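Cuka procura ajudante de cantina e de sala (meio período)

Julho de 2019

A Cuka é uma pequena cantina e sala de refeições no bairro de Giltthorpe. Servimos almoços aos trabalhadores das oficinas, aos estudantes da escola de línguas e também a muitas pessoas do bairro que vivem sozinhas. Abrimos em abril e a casa cresceu mais depressa do que esperávamos, por isso procuramos agora uma pessoa para completar a nossa equipa.

O trabalho é de 15 horas por semana, sempre na parte da manhã e no princípio da tarde. O salário é de 600 euros por mês, com almoço incluído nos dias de serviço. Depois do período de experiência, que dura três meses, existe a possibilidade de aumentar as horas, e nesse caso o salário passa para 900 euros.

As tarefas são as seguintes: preparar a sala antes da abertura, repor o pão e a fruta, servir ao balcão, receber os tabuleiros, limpar as mesas e ajudar a senhora Piroska Major na cozinha quando há muita gente. A pessoa não precisa de saber cozinhar, mas deve gostar de estar numa cozinha e aceitar que às vezes se descascam muitas batatas. 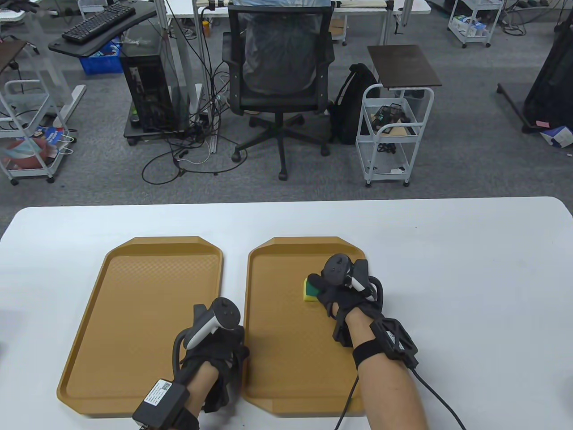
Não pedimos diploma. Pedimos pontualidade, boa educação com os clientes e conhecimento suficiente do português para compreender um pedido e responder com calma. Eu próprio aprendi o português já adulto, e sei que os erros de gramática não impedem ninguém de servir bem uma sopa. Se fala também inglês ou húngaro, será uma vantagem, mas não é condição.

Quem já trabalhou numa cantina, num hospital ou num lar pode mencionar isto na carta. Quem nunca trabalhou nesta área pode concorrer do mesmo modo. A formação inicial é feita por Etornam Darko, responsável da sala, durante a primeira semana, e é paga como trabalho normal.

Para concorrer, deixe no balcão uma carta curta com o seu nome, o seu telefone e as horas em que está disponível, ou envie-a pelo correio para Cuka, Apartado 1519, Giltthorpe. Não é necessário juntar fotografia. As entrevistas são feitas na própria cantina, depois do almoço, e respondemos a todas as pessoas, também quando a resposta é negativa.

Skarphéðinn Hafstein
Gerente da Cuka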